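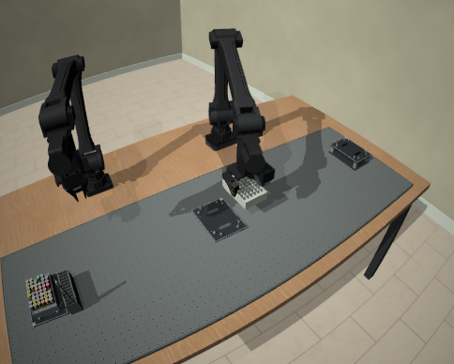

Make a listening walk for your street

A listening walk is one of the cheapest pieces of public art you can put together, and one of the most fun! Themis Karagiannis built the first Narport walk with a borrowed recorder and a stack of photocopied maps, and the method below is pretty much hers.

Step 1. Pick a route
Keep it to 800 metres, with a few spots where people can stand still without blocking the footpath. Laneways, underpasses and stairwells all colour the sound beautifully.

Step 2. Record at each stop
Go early, then go again at dusk. Leave the recorder running for up to 20 minutes and don't talk (harder than you'd think). Say the stop's name at the start of each file so you can sort them later.

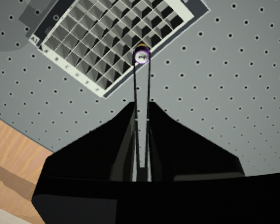

Step 3. Cut it down
Trim each stop to 30 seconds and fade both ends. I love leaving in a stray tram bell or somebody's neighbour whistling.

Step 4. Draw the map
Number the stops, mark any kerbs without ramps, and print it on A5. Then hand a few out and go walking with your ears open!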